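Most desk drawers fill up with the same things: pens, clips, dead batteries, a tape measure that belongs in the garage. Sorting one out takes less than an hour, and the tips here are the ones that have held up in a small house with one shared desk.

## Empty it first

Take the drawer all the way out if it will come. Tip it onto a towel so nothing rolls off the table. Vacuum the corners with the narrow nozzle, then wipe with a damp cloth and a drop of dish soap. Leave it out to dry before anything goes back in, especially if the bottom is bare wood.

Old shelf paper usually peels up if you warm it with a hair dryer. Sticky patches come off with a little cooking oil left on for ten minutes, then soap and water.

## Test every pen

Scribble on the back of an envelope. A ballpoint that skips can often be brought back by rubbing the tip in small circles on the sole of a rubber shoe. A dry felt tip is finished - throw it out.

Store markers and highlighters flat. Standing them tip up dries the tip, and standing them tip down can flood the cap. Check that caps click shut. A cracked cap means a dry pen by the end of the month.

## Use open bins

Lids get left off, so don't buy bins with lids for a drawer. Measure the inside of the drawer, including the height, and write it down before you go to the store. Ours is 63 mm deep inside and most of the bins we liked were too tall.

Clear or smoky plastic lets you see what has sunk to the bottom. Three bins in a row is plenty for a desk: writing things in one, clips and pins in the next, and the last for whatever is in use that week. A bright cap or a yellow highlighter is easy to spot even among darker things.

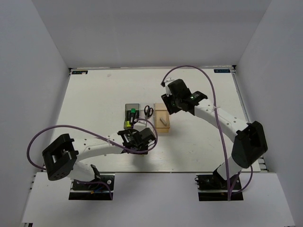
## Stop the bins sliding

A strip of rubber shelf liner under each bin works better than tape. Kornum sells it by the roll, and one roll did the desk and two kitchen drawers. Cut it a little smaller than the bin so the edges don't curl up.

If there is a gap at the back, fill it with a folded piece of cardboard.

## Washing plastic bins

- Warm water and dish soap. Very hot water can warp thin plastic.
- Ink stains: rubbing alcohol on a cotton ball, then rinse.
- Pencil dust: a dry paintbrush first, or it turns to gray paste.
- Label glue: the same cooking oil as for the shelf paper.

## What doesn't belong in a desk

Loose batteries should go in their own box, with tape over the ends of any 9-volts. Super glue keeps longer in a sealed jar somewhere cool. Keys without a known lock can sit in an envelope marked with the month, say March, and be thrown out a year later.

## If the drawer sticks

Rub a plain candle along the wooden runners and work the drawer in and out a few times. For metal runners, wipe off the old grease and use a dry silicone spray.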